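Evaluating Robotic Products: Handout 5
Reading a simulation package before you buy it

Revised 23 August 2022. Replaces the February version, which had the licence tiers the wrong way round.

Last time we covered grippers you can hold. This week's product comes as a download and an invoice. The Clustent kitchen package, sold through Sistemico, gives you a simulated two-armed robot, a set of countertops, a library of household objects and a manual of 148 pages, of which the troubleshooting chapter is easily the best written.

Your job is to review it as a buyer would. You have a lab, a modest budget and a supervisor who has already told the dean it will work.

1. What is being sold

Read the offer closely. The brochure says "kitchen-ready manipulation". The licence says "simulated environments for research and instruction". These are different products, and only the second one is in the download. Underline every verb in the brochure and ask whether a customer could test it. "Empowers" does not count.

The base licence covers 2 workstations. Further seats are priced on application, a phrase you should learn to read as a number with a comma in it.

2. The tabletop tasks

Most of the package's value sits here. Each task puts a handful of objects on a counter in front of the robot and asks for one of them to end up somewhere else. Produce and crockery do most of the work, and the colours are cheerful enough to make an open day poster.

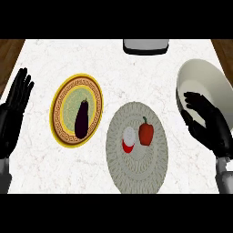 When you judge a task set, look past the rendering. A handsome marble finish tells you the vendor employs an artist. It tells you very little about contact, and contact is where these packages earn their fee or don't. An eggplant on a plate is a fair test for this: long, smooth, and inclined to roll if the friction model is any good. A capsicum has lobes, so a grasp that works from one side may fail from another. Ask which collision shape sits underneath each object. If the answer is "a cylinder", ask again about the capsicum.

Crockery deserves the same suspicion. Bowls are hollow, and a cheap collision model fills them in. Try to put something inside one before you write anything kind.

3. The hands

Fingered hands look marvellous in a demo and cost you dearly in control. Check how many joints are independently driven and how many just come along for the ride. The manual covers this in an appendix - make of that what you like.

4. Comparison product

Naidoo Bench does less and admits it. It has a plain table, simple blocks and a two-finger gripper, and it ran nearly 37 trials in the time Clustent took to load its textures on our older machines. For teaching labs that may settle the matter. The Irnatby add-on brings better lighting to either package, should your blocks require ambience.

For the tutorial

Bring one page recommending for or against purchase. State the task you would run first and what result would change your mind. Screenshots do not count towards the page limit, or towards the mark.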